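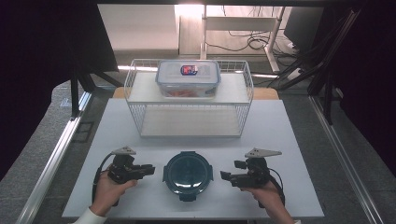 4.2 Vom Packen zum Vorführen: Veränderungen der Tätigkeit

Der Betrieb Belhaj in Trestska nimmt Mehrwegdosen aus Kantinen zurück, reinigt sie und stellt sie für die nächste Auslieferung zusammen. Bis zum August wurde das Schließen und Einstellen der Dosen vollständig von Hand erledigt. Seitdem übernimmt die Anlage Dastosus einen Teil der Standardgrößen. Für neue Behälterformen und für alle Abläufe, die beide Hände verlangen, müssen Beschäftigte die Bewegungen zunächst mit Handgreifern vorführen. An diesen Vorführplätzen arbeiten 14 Personen im Wechsel mit der Packlinie.

Abbildung 3 zeigt einen solchen Platz während der Arbeit. Geführt werden zwei Greifer, einer je Hand; zwischen ihnen liegt ein runder Deckel, dahinter steht ein Drahtregal mit einer verschlossenen Dose. Die Aufgabe besteht je nach Auftrag darin, Deckel auszurichten, Dosen umzusetzen oder ein Regalfach zu füllen. Eine vollständige Vorführreihe umfasst 200 Durchgänge desselben Ablaufs, wobei die Ausgangslage der Gegenstände jedes Mal verändert wird.

In den Interviews wurde der Wechsel an den Vorführplatz zunächst als körperliche Erleichterung beschrieben. Das Heben der vollen Kisten entfällt, und der Takt der Linie gibt das Tempo nicht mehr vor. An die Stelle dieser Belastung tritt allerdings eine andere. Wer vorführt, muss eine Bewegung, die an der Linie längst nebenbei läuft, langsam und in gleichbleibender Form ausführen. Mehrere Befragte nannten Ermüdung in Daumen und Unterarm, eine Mitarbeiterin sprach davon, sie habe »das Deckelzumachen neu lernen müssen«. Mit den Fingern wird der Rand einer Dose getastet, mit dem Greifer muss man ihn sehen. Erfahrene Packerinnen waren in den ersten Tagen deshalb nicht schneller als neu eingestellte Kräfte, was einige von ihnen als kränkend empfanden.

Von den 146 ausgewerteten Gesprächspassagen zum Thema Arbeitsinhalt beziehen sich 65 auf die Frage, was mit den Aufnahmen geschieht. Dieser Anteil war höher als erwartet. Dabei ging es selten um den Datenschutz im engeren Sinn. Häufiger wurde gefragt, ob schlechte Durchgänge einer Person zugeordnet werden und ob ein Ablauf, den man einmal sauber vorgeführt hat, danach für Menschen wegfällt. Die Betriebsvereinbarung regelt den ersten Punkt: Aufnahmen werden ohne Personenkennung abgelegt, verworfene Durchgänge erscheinen in keiner Leistungsübersicht. Zum zweiten Punkt enthält sie nur eine Beschäftigungszusage mit begrenzter Laufzeit.

Auffällig ist außerdem die Verschiebung der Zuständigkeiten. Vor der Einführung entschied die Schichtleitung, wie gepackt wird. Jetzt kommen Vorgaben auch von Skendley, dem Dienstleister, der die Anlage betreut — etwa zur Griffhöhe oder zur Reihenfolge der Handgriffe. Diese Vorgaben wurden anfangs als Tabelle verschickt und an den Plätzen kaum gelesen. Auf Vorschlag von Fadwa Ouali, die an der Linie angelernt hatte und heute die Vorführreihen plant, werden neue Abläufe inzwischen zuerst an der Packlinie besprochen und dort von zwei Personen ausprobiert. Amr Chraibi, bei Skendley für den Standort zuständig, nimmt an diesen Besprechungen teil. In zwei dokumentierten Fällen wurde die Reihenfolge daraufhin geändert, weil der vorgesehene Ablauf bei klemmenden Verschlüssen nicht durchzuhalten war.

Tariflich ist die neue Tätigkeit bislang nicht gesondert eingruppiert. Die Beschäftigten erhalten für Stunden am Vorführplatz denselben Lohn wie an der Linie, obwohl sie dort auch Fehler beurteilen und Durchgänge freigeben. Im Betriebsrat wird eine Zulage gefordert, die Geschäftsleitung verweist auf den Probebetrieb. Zum Abschluss der Erhebung am 9. Februar 2026 lag dazu keine Einigung vor.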